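The slow business of a bar of soap

Eimear Cronin makes soap in a converted dairy outside the town of Vondon, and she starts before the heat does. By 7 in the morning the oils are weighed and the lye solution is cooling on a bench by the open door. She makes one batch a day in summer and two in winter, when the room stays cool enough to work through the afternoon.

Her soaps are cold process, meaning the fats and lye are mixed at a low temperature and left to react in the mould. The block comes out the next day, gets cut with a wire and then sits on a rack for six weeks. There is nothing to do in that time except turn the bars now and then. Customers find this hard to believe. Cronin says she gets calls in September from people who want wedding favours by the end of the month, and she has to tell them the bars should have been poured in July.

She trained as a pharmacy technician and worked in hospitals for 19 years. The soap began with a rash on her forearms that came and went with whatever handwash the ward was using. She read up on superfatting, the practice of leaving a portion of the oil unreacted so the bar is gentler on skin, and made a few kilos in her laundry. Most of it was too soft. One lot went orange and smelled like old crayons.
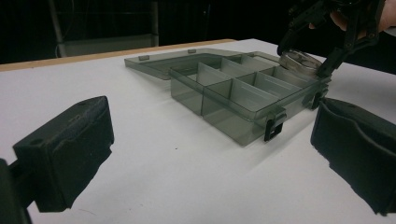
The recipe she settled on is mostly olive oil, with coconut for lather and a little castor oil to hold the bubbles together. She sells it under the name Udine, after the city where she spent a winter in her twenties. There are four scents and one plain bar. The plain bar outsells the rest, and she has stopped being offended by that.

Scent is where most small makers lose money. Essential oils are dear, and some of the citrus ones fade to nothing during the cure. Cronin buys hers through Gearóid Hennessy, a fragrance importer who runs a small warehouse called Haltell. He keeps 2251 samples on file and will talk a customer out of a purchase if he thinks the oil is wrong for the job. Lavender holds up well, he says, and so do patchouli and cedar. Sweet orange needs something heavier underneath it, and people who ask for vanilla should be ready for a brown bar.
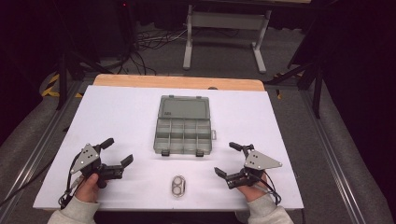
Hennessy also handles the paperwork that comes with each oil, including the allergen sheets that Cronin uses when she writes her labels. She lists every ingredient in plain English beside its Latin name. It makes for a crowded label, and a designer once begged her to cut it back. She made the print darker instead.

Last year she sold 1809 bars, nearly all of them at markets and through a gift shop called Uniyal. She could sell more, but the drying racks are full and she doesn't want to rent a second room. A shampoo bar is next. The first trial left her hair feeling like rope, and the second is on the rack now, with about four weeks to go.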